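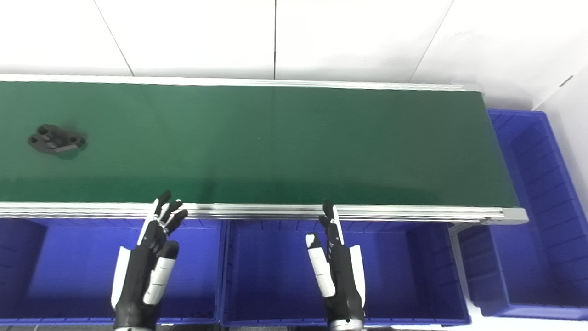
Belt and Bins: Your Questions, My Answers
Last updated March 9, 2018

Hi, I'm Freya Bellamy, and I look after the sorting line at Clokel, where our black flanged mounts come down the belt before they get boxed. I started this page after answering the same emails over and over (I don't mind, I like the emails!), so if your question isn't on it, send it along and it may well end up here.

What is that black part, anyway?

It's a flange mount. We sell it under the name Protden. Flat base, rounded ends with a bolt hole in each, and a raised boss in the middle with an opening in the top. It holds the end of a shaft steady while you bolt the base down to whatever you're building. People put them on feed rollers, small turntables, garden carts, and one very nice man in Ohio used a pair on a rotating cat tree and mailed me a drawing of it.

Why is the belt green?

I get this one more than any other. Green was what Nistell had on the shelf when we ordered, and I've grown to love it. A black part is easy enough to pick out on dark green, though the surface has a bit of shine to it and under overhead light you get a pale streak along the front. If you're choosing a belt from scratch and your parts are dark, ask for a sample of something lighter too and set a part on each before you make up your mind.

Do you really send the parts down one at a time?

For checking, yes. One part, a good long gap, then the next. When I started I had them coming down in clumps and I thought I was being so efficient, and then I'd find two with their lobes overlapped and I couldn't tell you which one I'd looked at. Boxing is a different story and goes a lot quicker.

How do you set a part down so it rides well?

Base flat on the belt, boss up. I like the long side running along the belt, in line with the rails, so I can see both bolt holes without turning my head around like an owl. If one goes on upside down it sits on the boss and rocks, and you'll want to fix it before it gets any farther.
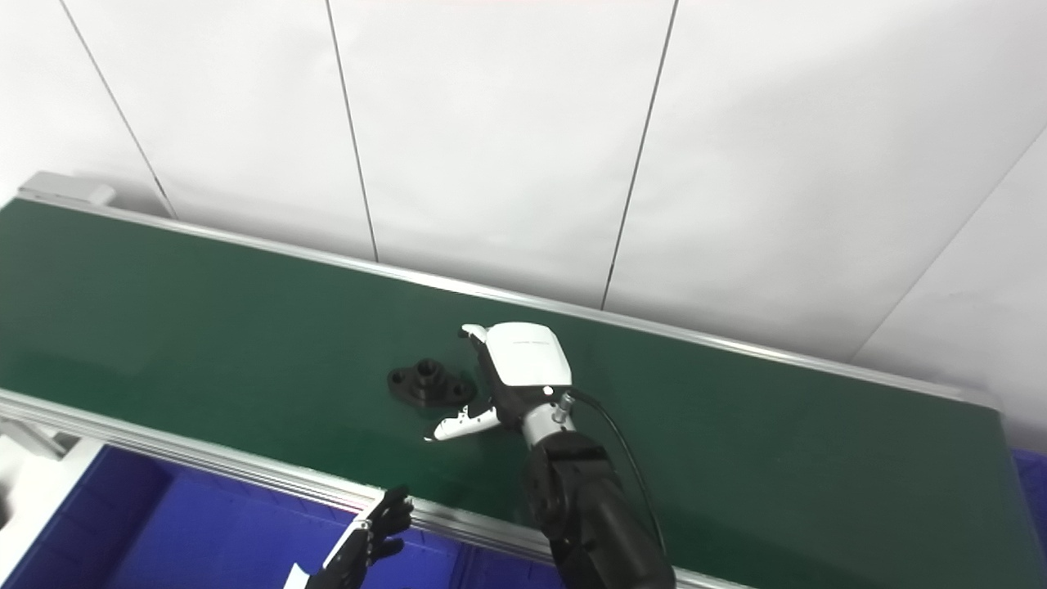
What are you looking for when you check one?

I look at the holes first. They should be clean all the way around, with no little crescent of leftover material hanging in there. Then the boss: I want the rim even and no nicks where the shaft goes in. Then I run a thumb along the underside of the base, because a burr there will keep the mount from sitting flush and you won't see it from the top. After that it's mostly a feel for it. Terence Mottram taught me, and his whole lesson was to handle 200 good ones before he'd let me look at a bad one. I thought it was silly until he handed me the bad one and my hand knew before I did.

Where do the rejects go?

Into a bin with a red tag on it, right away. Please don't set a reject on the rail "just for a second." I've done it, and I've boxed it.

Which bins do you like?

Bright blue plastic ones, in a row in front of the conveyor. They wipe clean and I can slide one out without having to move its neighbors. I've tried cardboard trays and they go soft at the corners. I've tried stacking bins too, and those were fine right up until I needed the bottom one. Any open-front bin low enough to reach into without bending your wrist is going to make you happy.

How do I clean a belt like yours?

A damp cloth with a drop of dish soap, then a second cloth with plain water, then dry. Do it with the power off, please, and the plug where you can see it. I go the length of the belt in sections, nudge it along, and do the next one. Stay away from solvents unless the belt maker says they're okay. The grooves in the aluminum rail collect dust like you wouldn't believe, and an old toothbrush is perfect for those.

My belt keeps wandering over to one side. Help?

Oh, I feel for you. Check first that the frame is level, both directions, with a real level and not your eye. Then check that nothing's stuck on the rollers. If both of those are good, adjust the tail end a quarter turn on one side only and let the belt make several full trips before you touch it again. I know waiting is hard! Almost everybody over-adjusts (me included) and then chases it back the other way all afternoon. Write down each turn you make so you can undo it.

What's with the white walls?

They're plain white panels, and they make a huge difference for how calm the place feels. My old spot had shelving right behind the belt, all labels and tape guns and somebody's coat, and my eyes got so tired. A plain background gives you one less thing to look past. If you can't put up panels, a white bedsheet pulled tight will get you partway there.
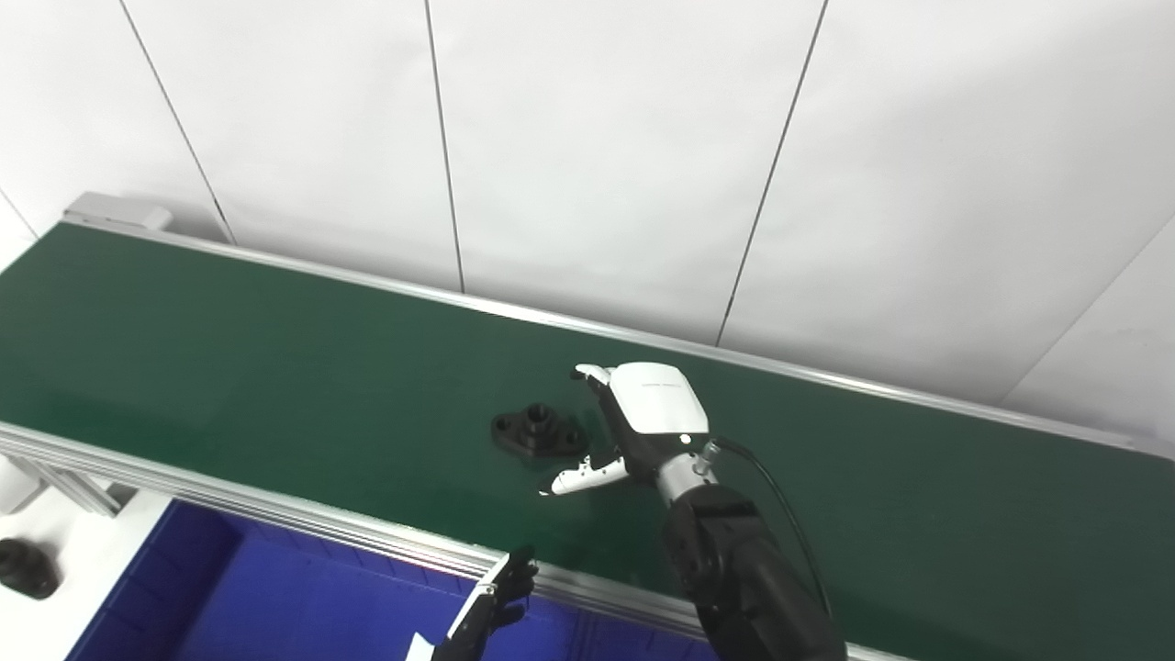

How many do you get through in a batch?

The last Ridgeway order was 575 mounts in and 539 boxed. The rest were nearly all the same problem, a rough edge inside one bolt hole, and Terence traced it to a worn tool and had it swapped by lunch. Most batches go better than that one did, so please don't take it as typical.

Can I buy just one or two?

You sure can, but the smallest pack is 4. If you truly only need one, write to me anyway. I sometimes have singles left over at the end of an order and I'm happy to send one out for the cost of the postage.

Do the mounts come with bolts?

No, and I'm sorry, I know it's annoying. Everybody's base material is a different thickness and we'd be guessing at the length. Take the mount with you to the hardware store and try the bolt in the hole right there in the aisle.

Can I come see the line?

We open up for visitors in May. Wear closed shoes, tie long hair back, and leave the dangly bracelets at home. Kids are welcome if they stay with a grown-up and keep their fingers off the belt and the rails. Parking is on the Ridgeway side of the building, past the loading door.

I emailed last week and haven't heard back. Did you get it?

Probably! I answer in the mornings, oldest first, and I get behind when there's a big order going out. If it's been more than a week, send it again with "Protden" in the subject line and I'll spot it.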